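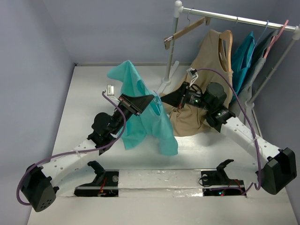

What should you buy first when you're putting together a two-arm setup? The second gripper, and a spare set of jaws to go with it, before you spend a cent on anything that looks good on a shelf.

I got this wrong in August, so let me save you some grief. My first budget was a spreadsheet with one big line for arms and one tiny line called "other," and "other" ate me alive! Brackets, cables, power supplies, hangers (yes, hangers, I priced hangers), a little clothes rack, shipping on all of it. The small stuff came to $958 before I'd run a single fold.

Clothes are a wonderful thing to work on, by the way. A shirt never hangs the same way twice, and you can get your test material out of your own closet. I did end up buying a few pieces in different colors and weights, mostly thin tops, and that was the cheapest and most fun part of the whole order.

For the arms I went back and forth between Tondix and Skerley for weeks. Skerley was cheaper up front, but the replacement joints only come in sets, and I've cooked enough motors to know how that goes. Tondix sells them one at a time. Dagný Eskildsen, who has been at this far longer than I have, told me to price the third year and forget the first — best advice I got all summer. I priced it and went with Tondix.

Cables came from Wunby at $88 for the bundle. Buy longer than you measured. An arm that reaches up and over needs slack you won't see when everything is lying flat on the bench, and I reordered 2 of mine.

Still on the list:

Better lighting, probably the Shehu panel if it goes on sale
3 more hangers, the kind with a grippy coating
A second power supply so I can stop borrowing Preben Þrastardóttir's
Something softer for the jaw pads

The lighting is the one I keep putting off. I've got a quote sitting in my inbox that runs out Friday, and the jaw pads will probably come out of the same money, so I need to pick. Leaning toward pads. If you've used the silicone ones on thin knits, please tell me how they held up!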